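Laundry Is Harder Than It Looks

A student club at Rurkcombe is teaching two arms to load a washing machine, and keeping careful notes on every failure.

The first task the Rurkcombe robotics club attempted this year was stacking blocks. It took the members an afternoon to set up and was abandoned as too easy. The second was laundry, and they are still on it.

Noreen Rafferty, who teaches control systems and supervises the club, approved the change on one condition: the students had to write the scoring rules before they moved an arm. The rules fill 18 pages. A garment counts as loaded only when all of it is below the rim of the drum. A sleeve left hanging outside scores zero, whatever the rest of the shirt is doing.

"They wanted partial credit," Rafferty says. "I asked them whether a washing machine gives partial credit."

The club will take the task to the Granström Challenge in November, a contest for student teams in household manipulation. Each team runs 100 trials with clothing it has not handled before. The judges supply the clothes, and the team may not touch them once the clock starts.

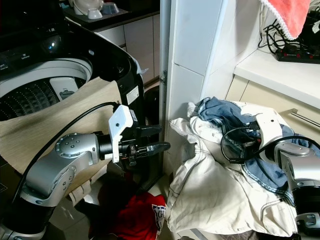

Grasping cloth is a poor fit for the methods students learn first. A rigid part has a shape that can be measured once and stored, and a gripper can be sent to a known point on it. A garment has a different shape each time it is put down, and half of it is usually underneath the other half. With one gripper closed deep in a fold and faded denim bunched on top of an off-white garment, the software has to decide what it is holding before it decides where to go. Lifting is the simplest test. Whatever rises with the fingers is attached, and whatever slides off can be picked up later. The long garments cause the most trouble, as the far end may still be on the floor when the near end is over the drum.

The club's answer is to use both arms on anything long. One holds, the other reaches down for a second grip, and the pair moves together. The timing is handled by a scheduler the students named Brasier, which passes control between the arms and stops both if their paths come too close. Early versions stopped constantly. The current one stops when it should, and sometimes when it should not.

Motion is learned from demonstrations. A student guides the arms through a load by hand, the joint positions are logged, and the log is used to train the policy. The club has kept 77 of these recordings and thrown out many more. Recordings were dropped for hesitation, for dropped items, and in one batch for a clock error that put the two arms half a second apart.

Training runs on a package called Sivirar, which an earlier class wrote and the present members have mostly rewritten. Its manual is out of date. New members are told to read the source instead, and to fix one thing in the manual for each thing they learn – a rule that is followed unevenly.

The work left before the contest is specific. Socks are grasped in pairs when only one is wanted. Denim is heavy enough to slip at full arm speed, so the speed limit now depends on the load measured at the wrist. Recovery from a dropped item takes around two minutes, and the team would like to halve that. Rafferty has asked for a full practice run, unfamiliar clothes included, before anyone changes the code again.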